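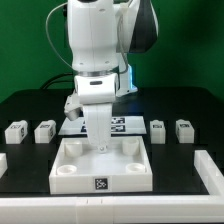
Orestis Triantafyllou wrote under my last post that a person who learns a language after forty should forget about the accent and work on the small words, and I have been thinking about his comment the whole week.

Home Posts Languages Walks About Contact

Blog > Languages > The small words

He is right in one thing. When I moved to this country I could read a newspaper and I could write a letter to the bank, but I could not stand in a queue and talk. The long words were never my trouble. Many of them are almost the same in Polish, only with another ending. What I did not have was "well", "anyway", "I suppose", "just" and "quite". I spoke without them, and people thought that I was angry.

I remember a neighbour who asked if I wanted tea. I answered "No." In my head it was a friendly answer, because I smiled when I said it. She went back into her kitchen and did not ask me again until October. Now I would say "I'm all right, thanks", and it took me 2 years to believe that this means no.

My method is an old one. I keep a paper notebook, and on each page I write one small word and under it the sentences where I heard it. I do not write a translation. The word "just" has now 60 sentences and I still find new ones. "I'm just going to the shop." "It's just that he never phones." "Just a minute." I could not tell you one Polish word which does the work of all three.

For some months I also went to a conversation group at Imard, the café behind the library. We were usually six or seven people and the coffee was too strong, but I liked it. The rule was that you must not correct anybody unless they ask. In the beginning I did not like this rule, I had come there to be corrected! Later I noticed that I was speaking in longer sentences, and that I listened more to the others.

About the accent I agree with Orestis only by half. It is true that mine will stay. But there are 3 or 4 sounds which make real trouble, and for them it is worth to sit down and practise. My "sheet" and my "ship" are not safe in public. I read aloud for ten minutes after breakfast, normally from a cookery book, as the sentences are short and there is a lot of "heat" and "hit" and "dish". My wife closes the door.

I had also a box with 200 word cards, which I made in my first winter here. I gave it to my cousin's son, who is starting now. I kept back the card with "quite", because I am still not sure that I understand it. If somebody tells me my soup is quite good, should I be pleased? Please write in the comments, I am asking seriously.

Next time I want to write about the telephone - a different kind of fear.

Mieczysław Sadowski

This site uses cookies to remember your settings. By continuing to read you accept them. Accept Read more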